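Gripper stops closing partway, log says it closed
Hand tools and end effectors > Faults and repairs

dent_puller
Posted 2020-09-14
Two-finger gripper, parallel linkage, blue pads. Since the last firmware it stops short on thin objects and still logs "closed". Width reads 36 mm when the gap is plainly bigger. No error code. I lost 136 recordings before I noticed, all bracelets and cord. Anyone else?

Alhassan
Which controller? The Altero boards did this when the encoder cable got pinched behind the left link. Unplug it, look for a flat spot, reseat.

dent_puller
Altero, yes. Cable looks fine. Swapped it anyway, same result.

Elikem Nyarko
I have the same fault on one of two units. Both pictures are from the job I was on.

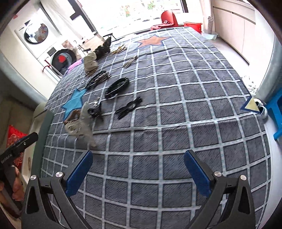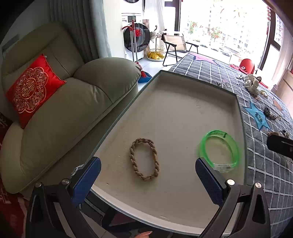

My unit drifts after a wide opening. If I zero it at a small gap and stay there, the width is right all morning. Once it has been spread as far as it is over the cords on the plaid bedspread, the next close reads short. Thick coils still get held. Something as thin as the braided bracelet in the white tray is where I'd expect to lose it — the reading says closed and the pads never meet. I put the old firmware back and it made no difference.

grease_monk
Then it's mechanical. Check the pivots. If one pin is walking out, the linkage binds at full spread and the encoder slips on its shaft.

Alhassan
I don't buy that. A loose pin gives you play you can feel by hand. Elikem, do you feel any?

Elikem Nyarko
A little, right side only. I had put it down to wear.

grease_monk
There you go.

Bivetti
Could be both. Error 3155 is supposed to trip when motor current and width disagree, and on the new firmware it ships turned off. Turn it on and you will at least know when it happens. Mine trips every 400 cycles or so.

dent_puller
Turned on 3155 and got it on the ninth close. Set screw on the encoder collar was loose. Tightened it, running again now. Still think it's a bad idea to ship with that check off.

Alhassan
Agreed on that part. I'd still replace the cable.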